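Shop Walk-Through Checklist, Fahy Building, with my comments
Last updated: April

Hi all! I did the walk on Thursday morning with Souad Salem, starting at the loading door and ending up in the break room (where we stayed a bit too long, sorry Kenta). Items are in the order we hit them. OK means OK, FIX means please fix it, and LOOK means I want another pair of eyes on it.

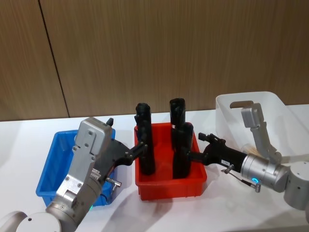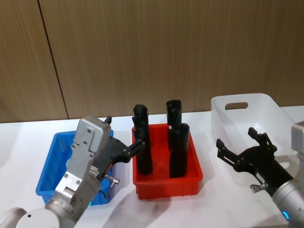
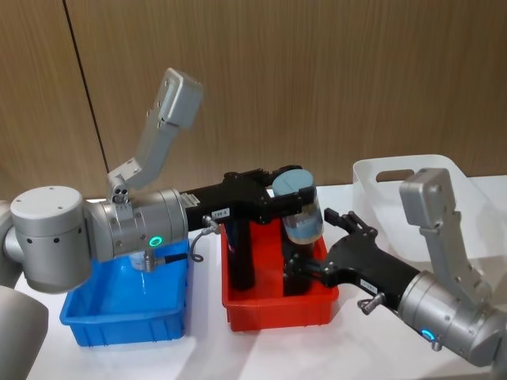

White tabletop, wood-grain wall behind it.
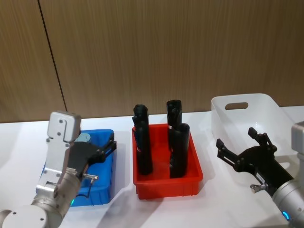 1. Exit doors clear, inside and out: FIX
The front is great. The side door opens fine until it meets the stack of pallets out there, and then you're squeezing through sideways. I moved what I could. Kha Huỳnh says the rest are going back to Brotard, so can we please get a pickup day out of them?

2. Exit signs lit: OK
All lit, and they stayed lit when I held the test button. The one by the restrooms is kind of dim but I can read it from the far end of the hall.

3. Fire extinguishers: FIX
Tags are current on all of them except number 489, which has no tag at all. The gauge is in the green and the pin is in, so it may just have fallen off. I looked behind the cabinet and found a glove and a lot of dust. Khrystyna-Mariia, could you call the service people?

4. Electrical panel: OK
Door closes, labels match, and there's a clear floor in front of it. Much better than last time, when the mop bucket lived there!

5. Extension cords: FIX
Two daisy-chained power strips under the front desk, feeding the printer and a space heater. I unplugged the heater. I know it's chilly up there (I sat there all winter myself), but a heater goes straight into the wall or it goes home.

6. Ladders: LOOK
The short Druller is fine. The tall one has a rubber foot that wiggles when I push on it with my thumb. Sihan Lu thinks it's just worn and I think it's cracked. I've put tape across it, so please leave it alone until we settle this.

7. Eyewash station: OK
Ran it for two minutes and the water came up clear on both sides. Caps are back on. I signed the card.

8. First aid kit: FIX
Out of the medium bandages again, and somebody put an empty box back in! Burn gel and gauze are fine. The Tonum order goes in at the end of the month, so write down what you take.

9. Floors and walkways: FIX
The mat inside the loading door curls up at one corner and I caught my toe on it, coffee in hand. We flipped it over for now. The floor in the hall is good.

10. Break room: LOOK
Microwave is clean, fridge is, well, a fridge. The outlet by the sink has a test button that feels mushy. It tripped on the second push and reset OK, but I'd like Kenta Ikeda to try it too.

Please write your initials next to your item on the paper copy by the time clock when it's done. I'll go back around for the FIX items with Souad, and the pallets are first on my list.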